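Textbooks > Hospitality and Household Operations > Unit 2 > Chapter 4

Search this title Enter keyword Go

Chapter 4: Washing, Draining and Storing Crockery

May 4, 2021
By Lamduan Ratanaporn and Mircea Barbu

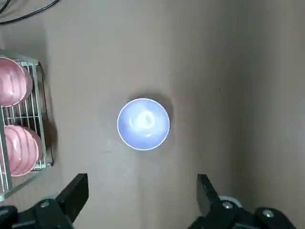

Should bowls be dried with a tea towel or left in a rack?

A rack is the better choice for everyday bowls, provided they stand on edge and have air on both sides. Tea towels pick up grease and food during a shift and pass them on to the next clean surface. Keep a towel for pieces that are needed straight away, and change it as soon as it feels damp.

Glazed bowls are among the most heavily used items in a small kitchen. At the Saengthong guest house in Grernevness, whose kitchen records are used throughout this unit, 504 bowls were in service at the start of April and 497 at the end. Most of the losses were chips to the rim. Jirayu Suksawat, the kitchen supervisor, traced them to bowls stacked in the sink and to racks filled past capacity.

This chapter follows a bowl from the sink to the shelf. Section 4.1 deals with scraping and washing. Section 4.2 covers wire racks: where to stand them, how to space the load and when to empty them. A bowl placed flat on its base in a rack holds water in its well, and one placed flat on its rim traps moist air underneath. Standing bowls on edge between the wires avoids both problems, but deep bowls need a wider gap than plates do.

Section 4.3 is concerned with inspection. Turn each bowl under a good light before it is put away. Run a fingertip around the rim and check the inside for dull patches, which may be detergent film or worn glaze. Film rinses off. Worn glaze does not, and the bowl should be set aside. Colour is a useful aid here, as grey cutlery marks show up sooner on pale glazes than on dark ones.

Section 4.4 covers shelving and stacking heights, with a worked exercise based on a store of almost 3000 pieces.

Before you begin, you should have completed the hand-washing and water temperature activities in Chapter 3.

Key terms: glaze, foot ring, well, rim, air drying, detergent film

4.1 Scraping and Washing

Scrape food into the organics bin before any crockery reaches the sink.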